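Inhalt | Zurück | Kapitel 9 | Weiter

9 Oberflächen von Tischplatten

Das Kapitel behandelt Zeichnung und Pflege heller Holzoberflächen. Die Fladerung mit ihren lang gezogenen Bögen entsteht beim Tangentialschnitt. 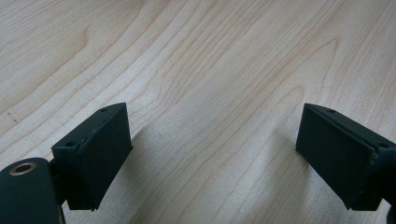
Vor jeder Behandlung ist die Fläche trocken abzuwischen und im Streiflicht zu prüfen. Geschliffen wird in Faserrichtung.

Kommentare

Hayley Bainbridge: Fehlt in 9.1 die Körnung?

Furtună: Steht in Tabelle 26.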